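Plirovbridge: Manual do projecionista
Secção 5. Preparar a sessão e carregar o filme
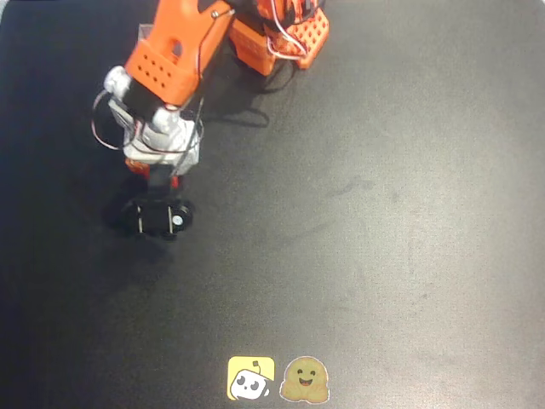 Fig. 5. Braço cor de laranja sobre tapete escuro.

Esta secção explica como preparar uma sessão de cinema com o programa Plirovbridge, desde a receção da cópia até ao ensaio na sala. É válida para os clubes de cinema que usam o servidor Grurkier. Para os servidores mais antigos, consulte o anexo de Leandro Sosa.

5.1 Antes de começar

Tenha consigo o disco com a cópia digital, a folha de sala e a chave de leitura enviada pelo distribuidor. A chave chega por correio eletrónico e tem uma hora de início e uma hora de fim. Fora deste intervalo o servidor não abre o filme.

Confirme também a versão do filme. Para os clássicos italianos e franceses existem muitas vezes duas cópias com o mesmo título, uma restaurada e outra não, e as legendas de uma não servem para a outra.

5.2 Copiar o filme para o servidor

1. Ligue o servidor e espere até aparecer o menu principal.
2. Introduza o disco na gaveta inferior. Não force a gaveta.
3. No menu, escolha Conteúdos e depois Importar.
4. Selecione o título. Se a lista mostra mais de um título, compare o código com o da folha de sala.
5. Carregue em Copiar. Uma longa-metragem pode demorar mais de 2 horas.
6. No fim da cópia, escolha Verificar. O resultado deve ser «Íntegro».

Nota: durante a cópia é possível preparar a lista da sessão, mas não é possível projetar.

CUIDADO: Não retire o disco enquanto a luz da gaveta pisca. A cópia fica incompleta e é necessário apagá-la antes de repetir.

5.3 Instalar a chave

1. Guarde o ficheiro da chave numa memória USB, na pasta principal.
2. Introduza a memória na porta da frente.
3. Escolha Chaves e depois Ler tudo.
4. Verifique a hora de fim. Se a sessão tem debate antes do filme, some também este tempo.

Se aparece a mensagem «Chave de outro servidor», escreva ao distribuidor e indique o número de série que está na etiqueta traseira. O pedido deve seguir na véspera, o mais tardar às 17h.

5.4 Formato da imagem

Os filmes antigos têm quase sempre um formato mais estreito do que os atuais. Escolha o formato na lista, nunca com o zoom do projetor.

1. Abra Imagem e escolha o formato indicado na folha de sala.
2. Projete a mira de teste Stoma.
3. Verifique se os quatro cantos da mira estão dentro do ecrã.
4. Feche as cortinas laterais até à margem da imagem.

Nota: se os cantos de cima ficam cortados, as cabeças dos atores também ficam. Corrija a altura da lente e repita o passo 3.

5.5 Som e legendas

Nos filmes com som mono, a voz deve sair somente do canal central. Escolha o perfil Mono histórico. O tom de teste de 1000 Hz deve ouvir-se limpo no meio da sala; se ouve um zumbido, verifique o cabo do processador Gunawardena.

As legendas em ficheiro separado carregam-se em Legendas, Associar. Depois veja pelo menos 5 minutos do filme, num ponto com muito diálogo, e confirme que as legendas entram com a fala.

CUIDADO: Não altere o atraso das legendas durante a sessão. A alteração reinicia a linha de texto e o público perde algumas frases.

5.6 Lista da sessão

1. Escolha Sessões e depois Nova.
2. Arraste os elementos por esta ordem: avisos da sala, curta-metragem (se existe), filme.
3. Acrescente o comando Luzes a meio no início dos avisos e Luzes apagadas no início do filme.
4. No genérico final, ponha o comando Luzes a meio só depois da última linha de texto.
5. Guarde com o título do filme e o mês, como em «Ciclo neorrealista junho».

As alterações feitas depois de guardar não passam automaticamente para o servidor. É preciso carregar de novo em Enviar.

Texto: Trinh Mai. Revisão técnica: Karthik Thambiah.

Continua na secção 6, Durante a projeção.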